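Swapping and setting the finger pads on a Maranano hand

I've been putting this one off because I kept thinking there'd be a proper manual for it someday. There isn't, so you get mine! This covers changing the soft pads on a Maranano hand when it's mounted on the arm, then checking that the wrist camera still sees what it should.

What you need

The 3 mm hex driver (the long one, please don't use the stubby), lint-free wipes, isopropyl alcohol, a fresh set of pads, and a small dish for the screws. Set aside 45 minutes the first time. I can do it faster now, but I've also dropped a screw down inside the arm casing while showing off, so take the 45.

Getting the arm ready

Jog the arm to the service pose. On our cell at Harkside that's saved as pose 13, and it brings the hand up to chest height with the palm facing you. Open the fingers all the way, then hit the stop and lock out the power. I know it's tempting to leave it live so you can nudge a finger while you work. Don't. Asanka Majumder got a good pinch that way last November and he still brings it up.

Unplug the camera cable at the wrist end while you're there. It's a tiny connector with a latch, so squeeze it and wiggle, never pull on the wire.

Taking the old pads off

Back out the screw at the base of each pad and slide the pad toward the fingertip. If it sticks, warm it with your hand for a minute (really, that's all it takes) and try again. Wipe the metal underneath with alcohol until the wipe comes away clean. Old pad residue is sneaky stuff and it'll make the new one sit crooked.

Putting the new ones on

Start the pad at the tip and slide it down until you feel it seat. Put the screw in by hand first, then snug it up with the driver. Snug means snug! If the pad starts to bulge around the screw you've gone too far, and you need to back off and let it relax.

Check that both edges of the pad line up with the finger. I run my thumbnail down each side, and if it catches, I take the pad off and start over.

Checking the camera

Plug the cable back in, clear the lockout and bring up the wrist view in Peltik. Close the fingers slowly at the lowest speed and watch the pad come into the picture. With this lens it gets big in a hurry, and it's completely normal for it to fill half of what you can see. 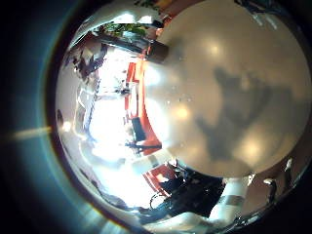
Now reset the exposure. Auto exposure goes for the brightest thing it can find, so if there's a window in view, pull the blinds or turn the wrist before you start. Then go to the camera tab, choose manual, and load setting 728, the one Shahnaz Thambiah worked out for our shop. Yours will be different, so write it on a piece of tape and stick it to the controller.

Last thing: run the open-and-close routine with nothing in the hand and listen. A light squeak from new pads is fine and goes away after a shift or so. A click means a screw is loose, and you get to lock out and do that finger again (sorry). Put the old pads in the bag marked for Rajput, and write the date on it before you forget.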